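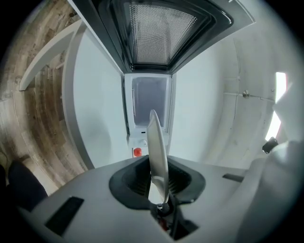

Kitchen work with two hand-held grippers

In May our small group in Girkbridge spent most of its working hours next to a microwave oven. The purpose was to compare two versions of the hand-held gripper which we use for recording household tasks, before we order parts for the next batch. Readers of this newsletter have asked for more news from the bench and fewer announcements, so I will try to report it as plainly as I can.

The first version is the one we call Gruvurine. It has the wide soft collar and the short travel, and it has been in use with us since last autumn. The second is the Mösli, which shares the housing but has a longer stroke and a stiffer return spring. Both carry the same camera and send their data to the same controller, so the recordings can be put side by side without conversion.

What we asked from them

The task was a plate. The operator takes it from the counter, lifts it on its edge or flat, brings it to the oven, sets it down inside, and later brings it out again. It sounds easy, and with the hand it is easy. With a gripper the plate is a difficult thing, since it is smooth, thin at the rim and heavy in the middle, and the door of the oven takes away a good part of the space for the elbow.

We collected 710 recordings in total, divided between the two versions. Each operator worked with one gripper in the morning and changed to the other after lunch, and on the following day the order was reversed. I recommend this to other groups. In our first attempt, last winter, we did not change the order, and afterwards we could not say if the second gripper was better or if the people were only more practised.

What we found

Gruvurine holds a plate by the rim very securely. The rubber gives way a little and then stays, and the operators trusted it after a few tries. Its weakness is the release. When the plate is already standing on the floor of the oven, the collar keeps it a moment too long, and the operator must draw back with a small turn of the wrist. You can find this turn in almost every recording of an experienced person. For training a controller it is not nice, for the arm will learn the turn also where it is not needed.

The Mösli lets go cleanly. On the other hand it needs more force from the fingers, and after about 3 hours several operators complained of a tired thumb. Two of them asked to stop early, and of course they could. The stiffer spring was my own choice and I now think it was too much. We have ordered a softer one and will repeat a part of the work when it arrives.

A word about the view. With a plate held upright, a large piece of the picture is covered exactly when the operator comes close to the oven, and the edge of the opening is then difficult to find for the software. We moved the camera mount back by 4 millimetres on one Mösli unit and the result is better, but the unit became front-heavy. I would like to hear from anybody who has solved this in another way.
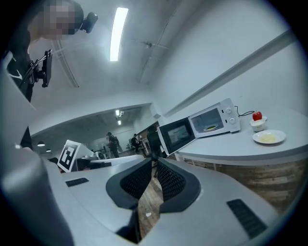

The head device and the arm

For the second half of the month the operators wore a head device together with the gripper. It gives us the direction of looking, and we hoped to see how early a person searches for the free place in the oven. The first results are interesting: most people look inside before they have the plate properly in hand. The straps are still uncomfortable with a thick pullover, and putting everything on takes longer than I had planned.

The replay on the robot arm is done with Jimimen, our own controller software. So far only the Gruvurine recordings have been replayed, and only at slow speed. The arm puts the plate in well but scrapes the floor of the oven when it leaves, which fits with what I wrote above about the wrist. The Mösli recordings follow when the softer spring has been tested.

If your group would like to borrow one of the grippers, please write to the Girkbridge address and say which version you prefer. We can lend one of each, with cables and the short manual. The manual still describes the old charging socket, please ignore page 2.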